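Prarnorstead Workshop Members' Bulletin
Projects in Progress: Two Arms on One Bench

8 April 2026

The Prarnorstead shared workshop has supported member projects in automation for the past six years. The most ambitious to date is Proten, a sorting station built around two robot arms on a single bench. The Bulletin met with the member leading the build, who asked to be identified only by role.

The project began as a much smaller proposal. "The original application was for one arm and one bin," the lead builder said. "Once we had written down what the station was supposed to do, it was clear that some items would need to be passed from one side to the other."
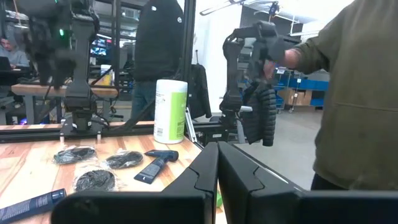 Choosing what the arms would handle took longer than the mounting work. The group wanted ordinary goods that differ in the way they respond to a grip. The current selection includes dark blue tubes with caps and coils of black material in clear plastic bags. "A bag changes shape every time you touch it," the lead builder said. "A tube keeps its shape, but it can roll. If we can manage both, we will have learned something useful."

The control software, known within the group as Sartori, is written by members in the evenings. It keeps a record of every attempted pick, and a session is considered complete at 100 attempts. The lead builder declined to give a success rate. "We change the fingers too often for a figure to mean much. I would sooner publish one in May, when the design has settled."

Finger design has been the main expense. Roughly a third of the budget has gone to replacement parts, most of them ordered through Grirkidetti, the workshop's regular supplier. Members may consult the drawings on request.

The bins were chosen with less ceremony. "We took what was on the shelf," the lead builder said. "Different colors help us when we talk to each other — 'the gray one' is quicker than a number."
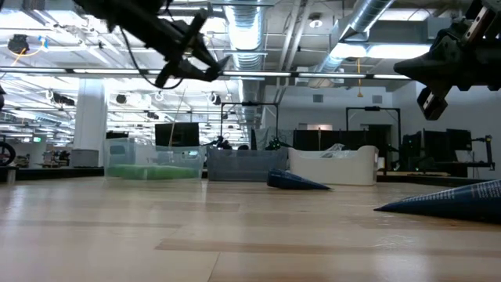 The Proten bench, with clear, gray and cream bins and two of the blue tubes.

Asked what remains to be done, the lead builder named the handover between the arms and a written procedure for new operators. Members who wish to take part should complete the bench induction and leave their details at the front desk.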